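Articles > Working Papers > Household Goods and Reuse > Section 4

We use cookies to remember your reading preferences. By continuing to browse you accept our cookie policy.

4. What donation records can and cannot tell us

4.1 The trouble with item categories

Most claims about the secondhand trade in household goods rest on item counts kept by the shops themselves. We are less confident in these counts than earlier writers have been. The Britport records, which are often treated as the best available, sort every donated object into one of 38 categories. The list was drawn up for pricing, and it shows. Clothing takes up more than half of it, while toys, garden goods and kitchen goods get one line each, with a final line for "mixed small items" that swallows whatever the sorter could not place.

We asked staff at two shops, one in Britport and one in Wistska, to sort the same set of 497 objects without consulting each other. They agreed on the category for 70 percent of them. That may sound acceptable until one looks at where the disagreements fall. Coats and shoes caused almost no trouble. Nearly all of the conflict came from small objects of low value, the very group that the Viklund model uses to estimate how much of a household's clutter leaves by way of donation. A cup may be filed as kitchenware, as a garden item or as decoration, depending on its shape and on who is at the table. Soft toys are steadier, but even they drift into the mixed line when the toy shelf is full (Figure 3).
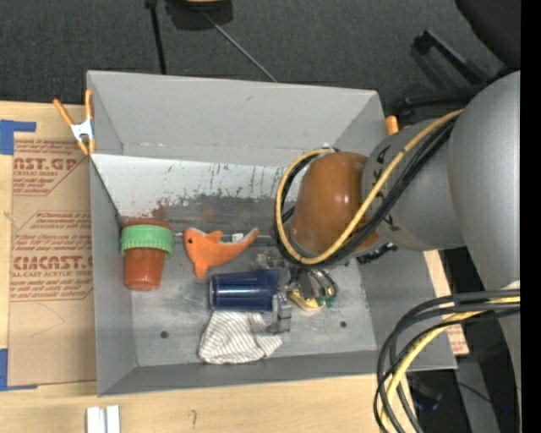
Figure 3. Small goods of the kind discussed in Section 4.1: a terracotta-colored cup and an orange plush shark in a gray open-topped bin.

The Viklund model deals with this by assuming that sorting errors cancel out over a long enough period. We see no good reason to accept that. Errors cancel when they are random, and ours were not. Sorters in Wistska used the mixed line far more often than those in Britport, and they used it most in April, when donations were heaviest. A busy shop will therefore seem to receive fewer toys and less kitchenware than a quiet one, even if the donors are giving exactly the same things. Any seasonal pattern found in such data should be read with this in mind – and several published patterns have been read without it.

4.2 Weight as a substitute

Lomerex, the software used in both shops, also stores the weight of each incoming load. Some authors have proposed using weight in place of counts. It has the merit of being hard to argue with, but it answers a different question. One box of plates outweighs a great many stuffed animals, and a trend toward heavier loads may mean nothing more than a few cleared kitchens. In addition, 13 of the loads in our sample had no weight entered at all, and we could find no rule that explained which ones.

We tried combining the two measures and gained little. The combined figure followed weight closely for large loads and counts closely for small ones, so it carried the faults of both. Readers who hope for a single number that describes how households part with their belongings will not find it in these records, and we doubt that more years of the same records would help. A smaller sample, sorted twice by different people with the disagreements kept on file, would be worth more. Section 5 sets out what such a sample would cost.

Contact the editors | Copyright notice | Back to top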